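Home Advantage in a Small Football League: Project Report
By Vignesh Kurup, April 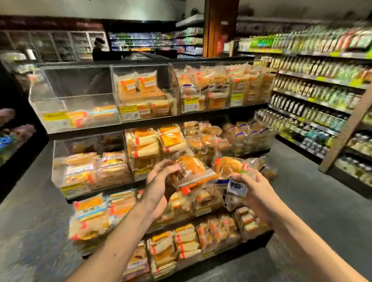
The question of our project was simple. Does the home team in the Nadar student league really win more often, or do the players only believe it? Our group had two members, me and Danjuma Igwe, and our supervisor was Mr. Sreekumar Reddy.

Method

The league has 16 teams. We took the results of 100 matches from the paper score sheets which the league office keeps in Stirkport. For every match we wrote down the home team, the away team, the goals and the yellow cards. Danjuma typed the data into a spreadsheet and I checked each line against the paper. Where the handwriting was not clear, we asked the league secretary, Murali Kamath, and he was patient with us.

We had to leave the cup matches out of the study. They are played on the neutral field in Gastthorpe, so neither team is at home there.

We also spoke with two coaches. Ilango Chowdary of Kevik told us that his players sleep badly before away matches when the bus leaves early. The other coach did not wish to be named. He thinks the pitch matters most, as his home field is narrow and visiting wingers do not like it.

Results

Home teams won more matches than away teams, and this did not surprise us. The difference was smaller than we expected from reading on professional football. It was clearest in the matches where the visitors had a long bus journey. Between teams from the same part of town we could hardly see it.

Yellow cards were more difficult. The away teams received more of them, but a few referees write the cards on a separate sheet, and those sheets were not always in the folder. For this reason we do not make any claim about referees.

Problems

Our plan was to include the number of spectators, but no one at the league records it. We also did not know the weather on match days. If another group continues this work, they should start collecting both from the first round of the season, and ask the referees for their card sheets directly.

Category: Student Projects / Sports Studies

Related items
Do Late Substitutions Change the Score?
Penalty Kicks in School Football
Measuring Sprint Times with a Phone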